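Uvdale workshop > Notebook > Visits and open days

We use cookies to remember your login and reading position. Accept / Manage settings

13 May 2022
Entered by Marjan Farahani

Open day, simulation bench

Two groups through, both shown the bedroom task. Parviz Abbasi ran the bench machine and I did the talking. Visitors were from Vahidi (control people, mostly cabinets and drives) and from Mirard, who want to know whether a policy trained in simulation can be moved to their own arm without a full retrain. The answer given was that we have not tried it on their arm and would want a week with it first.

Scene is the blue bedspread variant of the bedroom set. Items on the bed at reset: laptop, tablet, phone, small black stand. Pillows dark. Seed 304 for the whole day so that both groups saw the same layout. Parviz had it loaded before the doors opened and left the viewer on the headboard side while I gave the introduction.
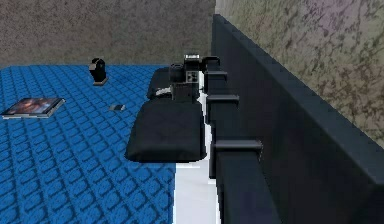
Set-up notes

Renderer on the second card, physics on the CPU. We tried both on one card during the morning check and the viewer stuttered whenever the camera moved, so went back to the split. Worth writing into the start script, as it has now been rediscovered by two of us separately.

Viewer window was put on the wall screen at native size and the console kept on the laptop at the bench. Do not mirror the displays. Mirroring drops the wall screen to the laptop's resolution and the text overlay becomes unreadable from the back row.

The stud pattern on the bedspread is real geometry in the visual mesh and flat in the collision mesh. The Vahidi group asked about this straight away. Objects therefore rest on a plane and not on the tufts, and anything thin can look slightly sunk or slightly raised depending on where it lands. For the phone this matters: the grasp height comes from the collision plane, and the visual error is enough to mislead anyone judging clearance by eye. I said the policy gets the same images the visitors were looking at, so it has the same problem.

Asked whether we could make the collision mesh match. We can. Step time goes up badly and contact with the tufts becomes noisy. Parviz has the old branch if anybody wants to see it.

Runs

Programme was 18 episodes, split evenly between the groups, with the instruction typed in by a visitor each time from the printed list. Episode results are in the log folder under the date and are not copied here. General remarks only.

Free-text instructions were requested by Mirard. We allowed 2 outside the count. One used the word "slate" for the tablet and the language side resolved it to nothing, so the arm held its start pose until timeout. The other asked for everything to be moved to the pillow end and was cut short by me, as the task has no success condition for it and would have run to the limit.

Timeout handling is still poor for demonstrations. The screen gives no sign that the episode is being waited out, and people assume a crash. A plain counter in the corner would do.

Camera placement

After the runs Parviz moved to the free camera so that the groups could see how much of the room is modelled. Saved one view for the notebook with the arm out of shot.

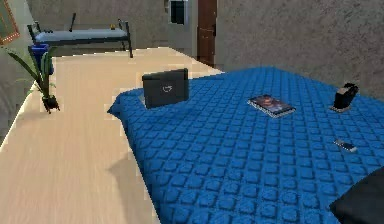
Background clutter took up more of the discussion than I had planned for. Clukville, where Mirard does its trials, is a plain cell with painted walls, and their engineer wanted to know why we spend memory on furniture that is never touched. My position is that the wrist camera swings far enough during a retreat to pick up whatever is past the bed, and a policy that has only seen bare wall there tends to drift. The plant and the blue bin beside it across the floor are the two I pointed to, the bin being near enough to the bedspread in hue to be a useful distractor. He was not convinced and asked for the ablation. We have half of one. I promised to send what exists and to label it as incomplete.

Wall textures were queried as well. They are drawn from the general plaster pool and the draw is tied to the scene seed, so a fixed seed fixes the walls too. Vahidi would like walls and layout on separate seeds. Sensible, small change, put on the list.

Laptop model: the lid is a fixed joint in this build. A visitor asked for it to be closed and I had to say no. The hinged version exists but its limits are wrong and it opens past flat. PA to look at it before the next visit if time allows.

Faults

Viewer lost keyboard focus after each typed instruction. Click on the window to get it back. Old fault, still not fixed.

One reset left the phone interpenetrating the bedspread plane and it was thrown clear on the first step. Reset again, fine. Could not be reproduced afterwards with the same seed, which suggests the solver is carrying state over between resets. Needs a proper look. Parviz has kept the state dump.

Sound on the bench machine was on. Turn it off.

To do

MF: send partial ablation to Mirard, with the episode logs.
MF: print a new instruction list, larger type, and add the synonyms we accept.
PA: separate seed for wall texture.
PA: reset fault, starting from the state dump.
Either: counter for timeout, start script with the card split written in.

Vahidi have asked to come back later in May with their own controller on a laptop and connect it over the bridge. Told them the bridge wants a wired connection and a fixed address. Need to check that the port by the window is live.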